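Tabletop Arm Rules: Frequently Asked Questions

This page is for everybody who books an arm bench at the Ninwood site. Please read it before your first session, also if you have used the benches at Cladham, where some rules are different.

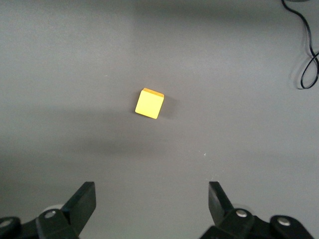
Most questions we receive concern the pick tasks with small blocks, so these come first.

Where must the block be at the start of a run?
Anywhere inside the reach of the arm, but at least 7 cm from the side of the table. It does not need to stand parallel to the table. Small rotations are welcome, and you should change them between runs.

Should the gripper be open or closed at the start?
Open, and with clear space between the fingers and the block. A run which starts with the fingers already touching the block is not counted.

May cables lie on the table?
A cable may lie on the table if it stays out of the path of the arm during the whole run. If you are not sure, move the arm slowly by hand along the path first. Cables across the middle of the table are not allowed.

Do I have to clean the surface?
Wipe it at the beginning of your booking and again after every 20 runs. Use the dry cloth only. Single specks of dust are no reason to stop a run.

What about shadows?
Soft shadows are accepted. Please do not move the lamps. If the light changes strongly, for example when a blind is opened, write it in the run log with the time.

How fast may the arm move?
The Joly controller is set to 28 percent of full speed for all new users. You can ask for a higher limit when you have 46 logged runs without a stop.

Can I put my hand in to correct the block?
Only after you press pause and the arm is still. Pause is enough for moving a block. For touching the fingers, the screws or any joint, you must switch off the motor power.

Who checks the screws on the gripper?
The person who has the first booking of the day. Check by hand that nothing is loose. Do not tighten with your own tools, the torque driver is in the drawer under the bench.

Are these rules the same as the Skerkness checklist?
Not completely. The Skerkness checklist is shorter and covers only the start and the end of a session. If the two say different things, follow this page.

Is the room open on Sunday?
Yes, but only for users with a key card, and two persons must be present.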